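Week 8: Why bread goes stale (and what to do with it)

Notes by Andor Csonka, Kitchen Science, Collham evening classes

Okay, so last time we got as far as the oven, and I promised I'd stop talking about yeast. Today is all about what happens after the loaf comes out, which I think is the fun part, and also the part where most of what my grandmother told me was wrong.

Let's start with starch. Flour is mostly starch, packed in tiny grains. When dough heats up, those grains soak up water, swell and go soft. That's your fresh crumb. Once the loaf cools, the starch slowly starts lining itself up again into a firmer, more orderly shape, and it pushes out some of the water it was holding. The word for this is retrogradation (it's in the Sutter reading, chapter 8, and yes, you do need to be able to spell it).
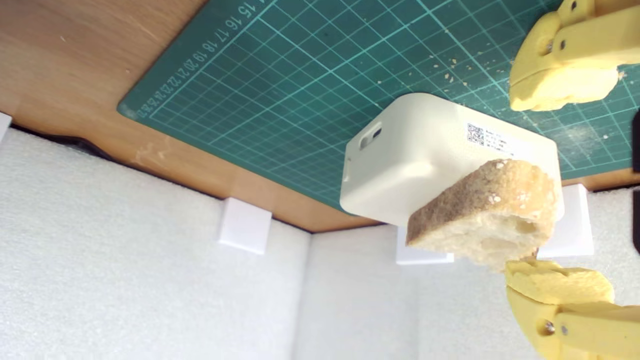 Does bread go stale only by drying out?

A loaf wrapped so tightly that it loses no water at all will still turn firm, as the change happens inside the starch. Drying makes it worse, but it's a separate process.

The crust has its own problem. It starts out very dry and crisp, then pulls moisture from the crumb, so it goes leathery while the middle goes hard. A paper bag lets some of that moisture escape and keeps the crust decent for a day. Plastic keeps the crumb softer for longer but gives you a chewy crust — pick your poison!

Now the fridge. Please don't! Retrogradation runs fastest just above freezing, so a fridge is close to the worst place you could choose. The freezer is fine, because the water is locked up and everything nearly stops. Slice first, freeze the same day, toast straight from frozen.

Reheating works because heat loosens the starch again. It doesn't last, though, so eat it warm.

For next time: read Sutter up to page 215, and bring your storage chart, even if it's half finished. We'll be doing crackers.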